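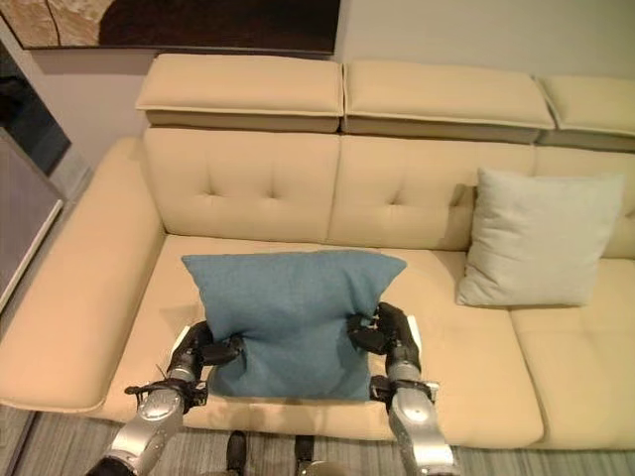 Wiver Builders Forum > Two-Arm Machines > Setup and Upkeep

Thread: Squeeze settings for soft stuff on the Stakum pair (cushions, long post)

stakum_wichai
Posted February 4, 2021
OK, I finally have my hands set up the way I want them for sofa cushions and I'm way too excited not to share. Machine is a Stakum two-arm with the five-wire hands, stock wrists, stock controller. The job is throw pillows: pick up, carry, put back on the seat, straighten.

Out of the box the hands close to a position. Fine for a box, awful for a pillow, because the pillow just keeps giving and the fingers happily follow it until the middle is the width of a sandwich. So I switched both hands to current limit and started low. I settled on 34 percent of max for the four fingers and a bit under for the thumb, which on my unit runs stronger than the rest. Closing speed is down to nearly half of default. It looks lazy and I love it.

The other thing I changed is the arm spacing. The two palms have a minimum gap in the config and mine was set to 169 mm, which somebody at the factory must have picked for cartons. I opened it up until a pillow kept most of its shape when both arms came in. Do this with the hands open first!! If you tune grip and spacing together you'll never know which one fixed it.

palacios_garage
Nice writeup, but I'm going to push back on the current limit. I ran mine that way all winter and the limit drifts as the wires settle in. You tune it, it's perfect, two weeks later the left hand is a wimp. Position mode with a soft pad on the fingertips has been steadier for me and it's one less thing to babysit.

stakum_wichai
Fair, and yes, it drifts. I re-zero before each session and check wire tension every 52 hours of run time, so I catch it before it bothers me. Takes ten minutes once you get the feel — hands open, power off, press each finger down with your thumb and let it come back by itself. If one comes back slower than its neighbors, take up the slack a quarter turn at the knuckle screw and try again. Do the same finger on the other hand so you have something to compare with.

While you're in there, look at the cables at the wrist. Mine are routed with some slack outside the cover, and the amount of slack matters a lot more for floor pickups than for anything on the seat.

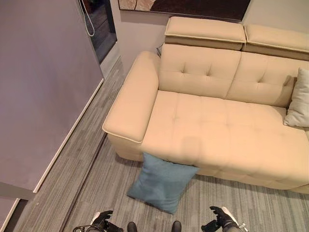
Too short and the wrist pulls on the connector when the arm goes all the way down. Too long and you've made a nice snare for the nearest armrest. I set it with the arm at its lowest reach and the wrist rolled as far as it goes both ways, then tie it off on the forearm side only. Leave the hand side free.

vedar99
How are you cleaning the fingers? My knuckles are full of fuzz. I do carpet pickups too and they get crunchy.

stakum_wichai
Soft paintbrush, dry, fingers half closed so the joints open up on the back. Then a lint roller over the palm. I don't use compressed air anymore, it drives the fuzz further in.

palacios_garage
Compressed air is fine if you keep the nozzle back and blow from the palm side. I've been doing it since last March with no trouble. Also, a quarter turn is too much on the newer knuckle screws, they're finer thread. Go an eighth.

stakum_wichai
Ooh, I didn't know about the thread change. Mine are the old ones. Eighth turn for the new screws then, everybody take note.
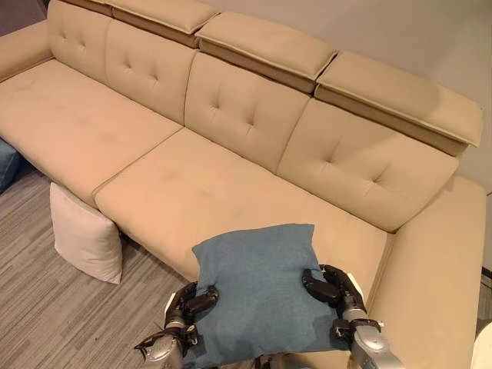
Arm height is the setting I'd look at next, and I hardly ever see it talked about. The carry height has to clear the front of the seat with the pillow hanging under the hands, so measure it with your biggest pillow and not the bare grippers. I carry at one height for everything on a given sofa and only change it when the furniture changes. Grip points go near the sides, like on the blue one up there over the right-hand seat. The corners will crumple a little, and I've quit caring about that. The white one leaning against the front of the sofa is the harder kind of start for my setup, because a pillow standing up like that leaves you no room behind it for fingers. For those I come in from both sides with the thumbs forward and drop the limit another 2 percent.

vedar99
Thumbs forward! I've been going in thumbs up and shoving the thing along the carpet. Trying it tonight.

palacios_garage
Thumbs forward works, I'll give you that one. Still not switching off position mode.

stakum_wichai
Ha, post your pad material at least, I'd like to try it on one hand and leave the other as is. My config file is in the downloads section under Wichai Wattanapong, the one marked soft goods. Check your own thumb before you load it, it's set for a strong one.

palacios_garage
Will dig out the pads this weekend. It's the thin gray stuff, glued at the tip only so the last joint still bends.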